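Trakov: um simulador para aprender robótica

O Trakov é um programa de computador. Lá dentro mora um braço robótico que só existe no ecrã, e és tu que lhe dás as ordens.
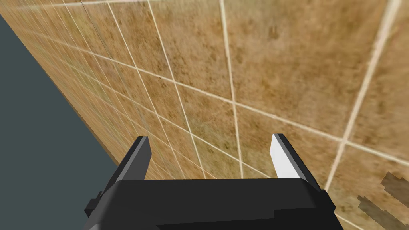

A garra aberta, por cima dos mosaicos.

Primeiro treina-se abrir e fechar os dedos. Depois vêm mais de 300 desafios, como segurar um ovo – uma tarefa difícil até para gente grande.
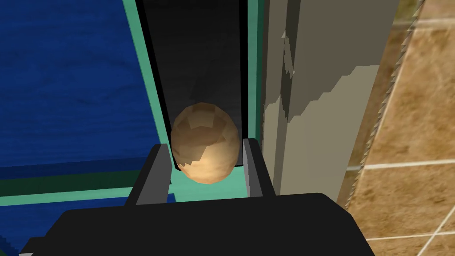

Colleen Pelletier acha que os primeiros desafios são fáceis de mais e que o manual devia ter letras maiores.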